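Flatweave Rugs on Hard Floors: Keeping the Corners Down and the Edges Square

Posted 03/11/2021 by Efren Macapagal, Stamden workshop notes

A flatweave has no pile and very little stiffness. On a hard floor it moves more than a knotted rug of the same size, and the movement shows first at the corners. These notes cover placement, padding, curl, edge repair and storage. They assume a wool weft on a cotton warp. Jute and all-cotton pieces are dealt with at the end.

Before laying the rug

Sweep and then wipe the floor with a barely damp cloth. Let it dry fully. Grit under a flatweave cuts the weft from below, and the wear does not show from the top until the warps are exposed.

Check the floor finish. Fresh oil finishes and water-based lacquers both need to cure before anything covers them. The can will give two times, one for walking and one for rugs. Use the second. A rug laid too early leaves a dull patch in the finish that has to be sanded out.

Measure both diagonals of the rug. If they differ by more than 2 inches, it is out of square, and no amount of pulling on the floor will correct it. It needs to be blocked.

Pads

Use felt with a natural rubber face. PVC pads are cheaper, but the plasticizer can migrate into some finishes and stain them yellow. Foam waffle pads break down to crumbs.

Cut the pad one inch short of the rug on all four sides. On a fringed rug, measure from the last row of weave and leave the fringe out of the calculation. A sharp utility blade and a steel rule give a clean edge in felt; shears tend to drag it.

Thickness should stay under a quarter inch. A thick pad under a thin rug lets chair legs push down into it, and the weave stretches into a dish that stays.

Curled corners

1. Turn the rug face down.
2. Mist the corner with clean water until it feels cool. Do not soak it.
3. Fold the corner gently against the curl and hold it for a minute.
4. Lay it flat, cover with a cotton towel and weight it with a board and books.
5. Leave it 23 hours or longer. Overnight is usually too short for wool.

If the curl comes back within a week, the selvage is too tight. That is a weaving or binding fault. Hefin Watkins relaxes these by unpicking the overcast edge for the length of the curl and redoing it with less tension, using a two-ply wool close to the original.

Blocking

Block on plywood larger than the rug, with a clean cotton sheet stretched over it. Mark a true rectangle on the sheet in pencil. Pin through the gaps between warps with stainless pushpins, starting at the middle of each side and working outward. Mist evenly and dry in moving air without heat. A medium rug will take 40 pins or more, and too few will give a scalloped edge.

Test the dyes first. Press a damp white cloth on each color, reds and dark blues in particular, for a minute. If any color transfers, stop there and take the piece to a cleaner.
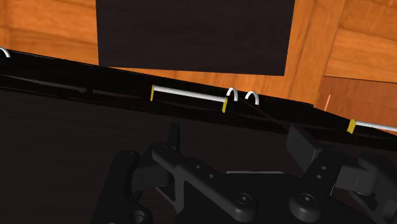

Turning and vacuuming

Turn the rug end for end every six months. In a room with strong sun from one side, do it every three. Fading on a flatweave is the same on both faces only if the rug is reversed as well, so a reversible kilim should be flipped at the same time.

Vacuum with suction only, beater bar off, and move the head across the warps. Keep it away from the fringe. Oona Honkanen puts a piece of nylon window screen over old or loose weaving and vacuums through it, and we now do the same with anything that comes in for repair.

Spills

Blot, do not rub. Lift the rug off the pad at once so the underside can dry. Cold water with a few drops of plain dish soap handles most food spills. Rinse by blotting with clean water. Check the floor under the spill before the rug goes back.

Storage

Roll, never fold. Roll in the direction of the warp around an acid-free tube, with a clean sheet on the inside and another on the outside. Tie with cotton tape in three places, loosely. Plastic traps moisture and should be avoided. Store off the floor. Unroll and inspect in March and again six months later, looking for moth casings along the fold of the selvage.

Cedar blocks smell pleasant but will not stop an established infestation. Freezing will, provided the rug is sealed, frozen hard, thawed and frozen a second time.

Jute and cotton

Jute should not be misted or blocked. Water browns it and weakens it. Correct curl with dry weight only. Cotton tolerates water well but shrinks in the warp, so expect a finished length slightly under the original after any wet cleaning. Trim the pad afterward to match.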